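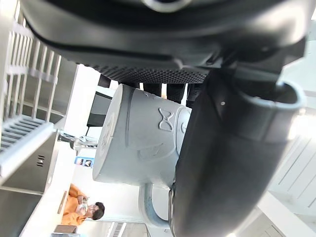

Posted by: Barken list member 487
To: Barken residents' mailing list
Subject: Re: Water pressure on the upper floors

I've read back through the messages on this since August and I think two separate problems have got mixed together. I'll answer the last one point by point, as it covers most of it.

> We are on the fourth floor and the shower has been weak since the
> work on the street main. Kitchen tap is fine. Is it worth asking
> Dikik to turn the pump up, or will that only make the noise worse?

If the kitchen tap is fine then turning up the pump won't help you much. The kitchen taps in our block come straight off the riser. The showers go through the mixing valve in the hall cupboard, and the valve has a small mesh filter on each side. After the work on the main there was a lot of grit in the pipes. Mine were nearly blocked when I took them out. I rinsed them under the tap, put them back, and the shower returned to normal.

You need a large flat screwdriver and a towel. Close both isolating valves first, a quarter turn each. Some of them haven't been moved in years and are stiff, so don't force them. If one won't turn, ring Dikik and ask for a plumber.

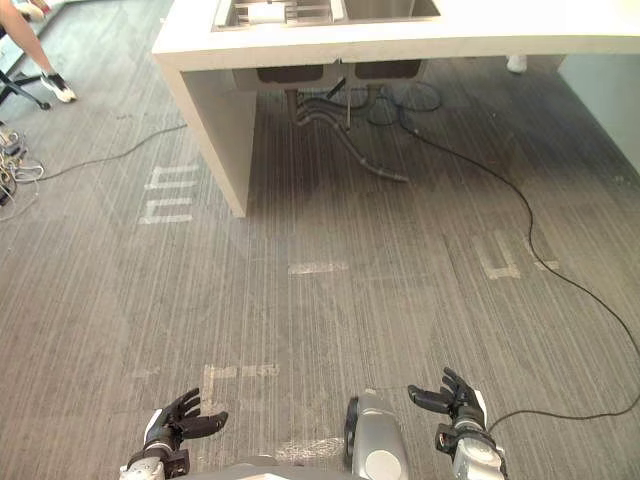 List digest, Vol. 10, Issue 6

> Our neighbour was told the whole building needs a new pump and
> that it would be split between the flats. Has anyone had this in
> writing?

I have. The letter came with the service charge statement. The quote is from Vurkance and the share for a two-bedroom flat is 694 pounds. The larger flats pay 1,702, which seems out of proportion to me, and I have asked how it was worked out. No reply yet. The letter doesn't say what is wrong with the present pump, only that it is "approaching the end of its service life". I would want to see the last inspection report before agreeing to anything.

> Also does anyone else hear knocking at night?

Yes, usually between eleven and midnight. I think this is the second problem. It happens when the pump cuts out, and it's louder on the side of the building with the bin store. The flats at Cocco had the same thing and it was cured by recharging the pressure vessel and adding two pipe clips. I don't know what they paid. 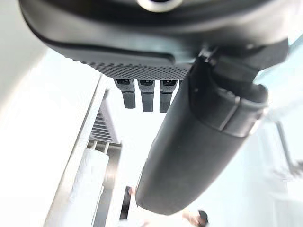

It would be useful to know which flats get the knocking before we write to Dikik again. If you hear it, please reply to the list with your floor, which side you are on and the time. Please don't send these to me privately, as the last lot got lost between three different inboxes.

One more thing on the filters. The hot side is the one with the red mark, and on mine it was by far the dirtier of the two. The rubber washer behind it is easy to drop. Put the plug in the basin before you rinse anything.

The letter asks for comments by the end of the month. I'll put a draft reply on the list before then and people can alter it as they like.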